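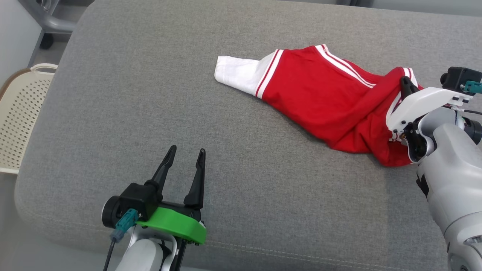

I have been waiting for a machine to take over my laundry since I was old enough to be handed a basket of it, and every December I sit down with a cup of tea and check how close we are. The washing part was solved before I was born. The folding part is where everything bogs down, and a pair of red shorts or pants will show you why. Pick them up by one end and the stripes twist around, the legs swallow each other, and the whole thing sags into a lump that looks nothing like it did a second ago. One arm has a pinch of fabric, the other is open over bare cushion, and I sit there wanting to lean in and help!

My friend Hidayah Wattimena (who has strong feelings about towels) sent me a long article back in June on a folding machine called the Lolleo. It was supposed to cost 3,000 dollars and you had to clip every shirt on yourself, which seemed to both of us like most of the job. I never did hear whether it shipped.

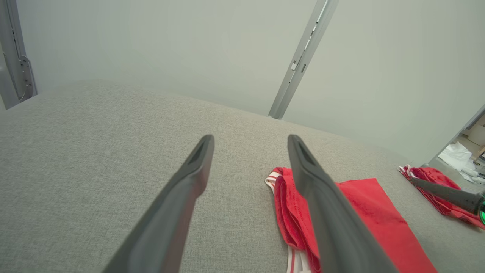 Red laundry on the gray cushion, grippers at work.

Still, I'm more hopeful than I was last year. A robot that can work on a plain old cushion, with clothes in a heap the way mine always are, would suit my house much better than a special cabinet – even if it took all afternoon. I'm in no rush. I'd start it after breakfast and go do the crossword. Matching socks can wait for another year, and so can fitted sheets, which I still can't fold myself.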